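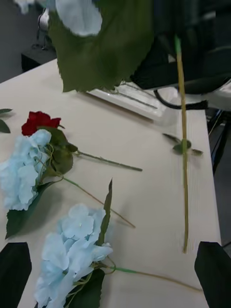 Ticket: Intermittent loss of network, first floor, Hinddale office
Opened: 25 Jul 2024
Priority: normal (I asked for high)
Status: reopened

Original report

Wired connections on the first floor drop out for anything up to a minute, then come back. Wireless on the same floor carries on as if nothing has happened. Ground floor not affected. It started in March, went quiet, and is back. The last ticket was closed as "resolved after restart". I don't accept that a restart resolved it. A restart is what we did while it was resolving itself.

Supplier's first reply, pasted in full: "Please restart the switch and confirm." Restarted, confirmed, dropped again before lunch.

What has been tried

1. Swapped the patch lead between the switch and the wall. No change.

2. Moved the uplink from port 2 to port 4. Good for the rest of that afternoon, and Forngate support wanted to close the ticket on the strength of it. One afternoon proves very little with a fault that has already hidden for weeks. It dropped the next morning on port 4.

3. Updated the firmware on the Dreron switch. The release notes say "stability improvements" and nothing else, so I can't tell whether it was meant to help with this. It didn't.

4. Left a continuous ping running to the router from a wired desktop, and a second one to the switch itself. During a drop both fail together.
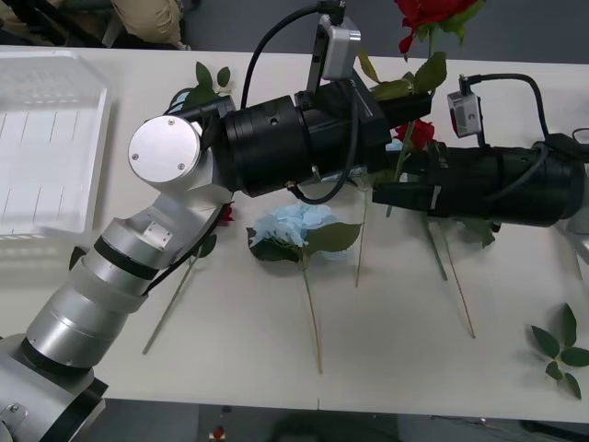
The second ping is the one I'd like somebody at Forngate to look at. If the internet line were to blame, as your engineer suggested on the phone, the desktop would still be able to reach a switch in the cupboard down the corridor. It can't. Please stop testing the line.

5. Checked for a duplicate address. Your script listed 25 devices and no clashes. I ran it again during a drop and it listed none at all, which I could have told you.

6. Looked at the switch log. There are 2000 entries and then it overwrites itself, so anything older than the previous evening has gone. What is left is mostly this line, over and over:

topology change detected, port 11

Port 11 goes to the meeting room. I raised this on the first call and was told those messages are "normal chatter". Perhaps they are. They also arrive in bursts, and the last two bursts match the last two drops to the minute.
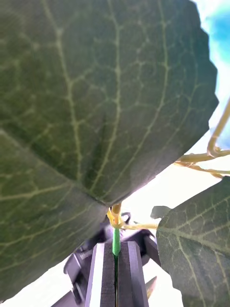

7. Unplugged port 11 at the switch. No drops so far, and no new lines in the log.

Where that leaves us

Traced the meeting room cable. It goes to a small unmanaged Kaczorowski switch under the floor box, and that has a lead running from one of its own ports to another. A loop, in other words. I have taken the lead out but left port 11 disconnected for now.

I'm not calling this fixed. A loop ought to have taken the floor down completely and kept it down, and ours came and went. Either the Dreron was blocking it and letting go again, or there is a second fault. Loop protection shows as "on" in the settings page, for what that's worth.

Still wanted from Forngate:

- an answer on whether loop protection works on this firmware with an unmanaged switch downstream
- the log sent somewhere that keeps more than a day of it
- the ticket left open until port 11 has been back in use for a full fortnight

Please don't reply asking me to restart the switch.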